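About Warkside

Hello, and thanks for clicking on the page that hardly anyone clicks on! I'm Rhydian Mathias, and I write most of what you read on Warkside, which is a small website and newsletter about peace talks, ceasefires, border rows and the rest of the slow, fiddly business of countries trying to get on with each other.

I started it as an email to friends. I'd been working as a translator at a conference centre, and people kept asking me what all the meetings on the telly were for – who was in the room, why it had to be in Geneva again, what a "joint communiqué" is when it's at home. My replies got longer and longer, and eventually my sister told me to put them somewhere she could delete them in one go. So I did. That list now has 2,000 readers, which still makes me a bit giddy every time I press send.

The name comes from a lane near where I grew up. It has nothing to do with war, although I've had some very stern emails on the subject.

Who does what

I do the Tuesday-to-Friday sort of writing (it goes out at 7 in the morning, so please forgive the odd typo). Lucía Calvo edits everything, and takes out most of my jokes. She came to us from a local paper and has a terrifying memory for who said what at which summit. If a foreign minister has quietly changed his tune since last spring, Lucía will have the earlier quote in front of me before I've finished my tea.

Reijo Pelkonen looks after the Nordic and Baltic side of things from Turku, and he also built the website, so if a button doesn't work he's your man. Amparo Robles joined in February to write about Latin America and North Africa. She reads treaties for pleasure, footnotes and all, and her long piece on fishing rights is still the most shared thing we've ever put out. I was sure it would sink without trace!

How we work

We're not a news agency and we don't try to be first. When a meeting is announced, we'd sooner wait and tell you properly what was on the table last time, what each side said they wanted, and what's changed in between. We need 2 sources for anything that hasn't been said in public. If we get something wrong we put the correction at the top of the piece, where you'll see it, and it stays there.

We don't take money from governments, parties or embassies. Readers pay for most of it, and the rest comes from the talks we give in schools and libraries. 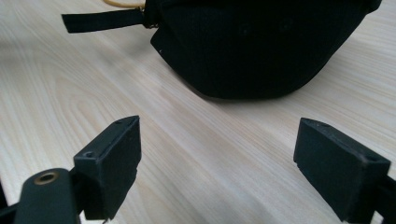
Those talks are great fun, by the way, and I'd love to do more of them. We usually run a pretend negotiation over an island called Cleltonora, with a harbour both sides want and a lighthouse that neither will pay for. Sixth formers are ruthless at it. One group held out over the lighthouse right through lunch.

Getting in touch

Write to us through the contact form. Lucía reads the corrections, I read everything else, and we do reply, though it can take a while when there's a summit on. If you'd like to write for us, send a short pitch before you send the whole article, and tell us where you've been getting your information. We pay on publication.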